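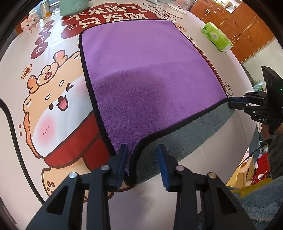

Figure 1. Purple fleece towel with black edging, gray-green on the reverse.

Keeping a Small Endurance Team on Time: Pit Stops at the Nolach Six Hours
Final project report, Motorsport Management
Imke Heitmann
Wednesday, June 5, 2019

Introduction

When I first asked the people at Kodier Racing whether I could follow them through a race for my project, I expected to be put in a corner with a cup of coffee and told to keep my feet out of the way. They gave me a headset and a clipboard instead, and by lunchtime I was writing down stop times for the whole crew, which was a wonderful way to learn and also a little frightening. I am very grateful to all of them, and I hope this report is some use to them as well as to me.

My question was a simple one: where does a small touring car team lose time in the pits over a long race, and how much of that could be won back without spending money? Most of what I found in the library was written about big factory teams with a dozen people at each stop. Kodier has two cars, one truck and a crew that mostly have other jobs during the week, so I wanted to see how the same ideas looked from their side of the wall.

The race and the team

The Nolach race runs for 6 hours on a short, bumpy circuit with a pit entry that comes up very quickly after the last corner (I walked it on the Friday evening and still managed to miss it). The winning car covered 200 laps. Kodier's lead car, sponsored by Manadwood, finished seventh in class, and the second car, with Shojaei on the doors, retired in the fourth hour with a broken driveshaft. I have used only the lead car in my results, as the second one did not make enough stops to compare fairly.

How I collected the times

I used a hand stopwatch and wrote down four moments for every stop: crossing the pit entry line, coming to rest at the box, starting to move again, and crossing the exit line. Afterward I checked my sheet against the official timing pages, which give the total time from line to line. My numbers were usually within half a second of theirs, apart from the third stop, where I had to step back for a fuel hose and pressed the button late. For that one I used the official total and left the other columns blank.

What I found

Over the whole race the lead car spent 286 seconds in the pit lane. A good part of that is fixed by the speed limit and by the minimum refueling time in the rules, so it is the same for everyone. What is left is where the team can do something.

The biggest surprise to me was the driver change. I had thought tires would be the slow part -- they look so heavy and there is so much running -- but the tire crew were finished first at every stop I timed in full. The slowest job was doing up the belts. The two drivers are very different heights, and the shoulder straps had to be let out or pulled in every time, with gloves on, by someone leaning through the door.

The second loss was in finding the box. On two occasions the car stopped too far forward, and the hose had to be stretched to reach it. The board was held on the wrong side of a neighboring team's sign, and in the afternoon sun it must have been hard to read from the cockpit.

Suggestions

I would mark the strap positions for each driver with colored tape, so that the helper can pull to the mark. I would also move the board to the car side of the wall and practice stopping on it, perhaps during the October test day. Neither of these costs more than a roll of tape and an hour of everybody's patience.

Limits of this work

One race is not very much, and a dry one at that. The full sheet of times is in Appendix A, and the rules on refueling are copied out in Appendix B.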